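# Notebook, floor and thresholds, 2024-09-30

Carpet side of the doorway, strip still down, before I touched anything.

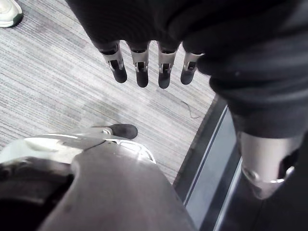 *Gray carpet meeting the darker floor at the metal strip. Loose wire on the carpet side, not yet dealt with.*

Started on the doorway because it is the one part of the room everyone has an opinion about and no one has ever written anything down. The previous entry on this subject is from January and reads, in full, "strip ok?" I would like to thank the author, who was me.

**Strip.** Banded metal, dark and light gray. It sits proud of the carpet by 3 mm at the hinge side and flush at the other. The Visser cart goes over it with a bang you can hear from the bench, and anything with small wheels stops dead and lets its load carry on without it. Pressed along the full length with my thumb. Firm everywhere except the last hand's width before the jamb, where it gives a little and clicks when you let go.

Took out the end screw. It came out with two fingers, so I think we have our click. The hole underneath has been drilled twice, badly, by someone who then covered it up with a strip. Packed it with a sliver of dowel and glue and put in a screw 25 mm long from the Sullard tin. Left it an hour. No click. Tried the cart. Still a bang, but a more confident one.

The height problem is the floor's problem. The dark side is lower and the strip is trying to be polite about it. Usari list a tapered one, part 349, which would give us a slope in place of a step. Ordered one length. If it comes in brass finish again it is going back.

**Carpet.** Fine stripe, light and dark gray with a bluish fiber mixed in, and it runs diagonally to the way I was kneeling, so every straight line I chalked looked wrong. Spent a while remeasuring an edge that was fine. For next time: measure off the wall, ignore the stripes, do not argue with the carpet.

It hides dirt extremely well, and I suspect that is why it was bought. Vacuumed a square by the door, and the square looked the same as everything else. The vacuum bag disagreed.

The edge is tucked properly along most of the strip. One spot had started to lift and show its backing. Pushed it under with the blunt chisel and ran a bead of the Mirgate adhesive behind it. Weighted it overnight with the big vise, which has now done more work on the floor this year than it has on the bench.

**Wire.** Thin, loose, lying on the carpet in a small curl near the strip. Traced both ends before lifting it, having learned that lesson once already. Attached to nothing at either end. An offcut, then. It went in the scrap jar with the others.

That makes this the second week running I have picked wire out of the carpet. The strippers live on the bench, the bin lives by the sink, and the distance between them is 12 feet of gray carpet. I could write a sign. I have moved the bin.

**Shoes.** If you are in this part of the room, look down before stepping back. I caught my heel on the high end of the strip twice while working on the high end of the strip. White sneakers also turn out to be a poor choice for anything involving the Mirgate stuff, which dries brown. Noted in the purchasing column under "regrets."

**Still open**

- Fit the Usari strip when it arrives. Dry fit first, door closed, then door open. The door clears the present one by very little.
- Check whether the lifted spot has held once the vise comes off.
- Fill the spare hole at the jamb properly. The dowel is fine for now and will therefore be there forever.
- Find the lid to the Sullard tin.
- Dark floor on the far side: there is a dull patch where the cart lands. Could be wear, could be old polish. Try a damp cloth before forming theories.

Cart is to be walked across slowly until the new strip is in — both hands, nothing stacked on the top shelf.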